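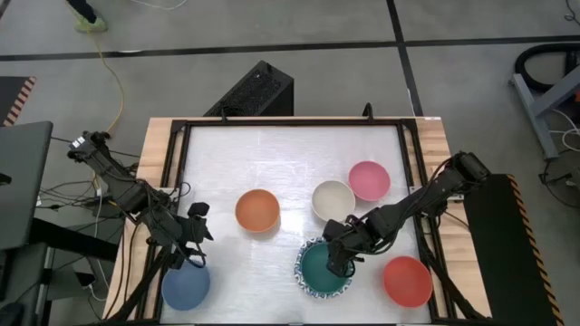

Figure 3. Bowls in several colors on a white tabletop.

4.2 Does bowl color change how much people eat?

I came into this part of the study fairly sure that color would matter, and I'm still a bit annoyed with the data. We asked 1192 diners to serve themselves rice and lentils, then logged the bowl color and the leftovers. Orange and pink did nothing much. Blue bowls came back a little fuller – but only at lunch, which I can't explain. Dinesh Weerakoon thinks it's the lighting in the Nanayakkara dining hall, and he may well be right (the windows there are huge!). Iresha Sarkar reran the lunch data without the 20 diners who went back for seconds, and the gap shrank by half. I'd want a second site before saying any more about blue.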